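The Summer Issue

The journal was called Erell, after a river that had since been moved, and it came out 3 times a year from the second floor of the sociology building at Sturham. In August, when everyone sensible was at a lake, the managing editor sat by the one window that opened and read reviewer comments on a paper about neighbors.

The paper said that people in the town of Hustent trusted each other less after they got a community trust program. The survey had gone to 353 households. Reviewer One thought the finding was important and obvious. Reviewer Two thought it was wrong and also that he had said it first, in a book, and he gave the page number, 37.

Reviewer Three had not read the paper. Reviewer Three had written four warm paragraphs on a different paper, about bowling.

The editor considered this for some time. The bowling comments were very good. They asked who got left out of the sample, and whether the author had ever met any of these people. She changed "bowlers" to "residents" and "lanes" to "streets," and sent all three along to the author with a note asking for major revisions.

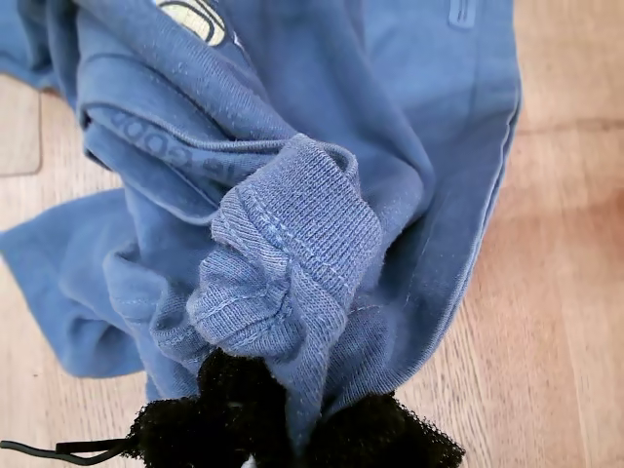

The author wrote back within the hour, which was a bad sign. He was grateful to everyone. He was especially grateful to Reviewer Three, whose remarks on shoe rental had made him rethink the whole theory section, and he wondered if the Shehata Prize people should be told.

She went back and searched the file for "shoe." It was in there twice.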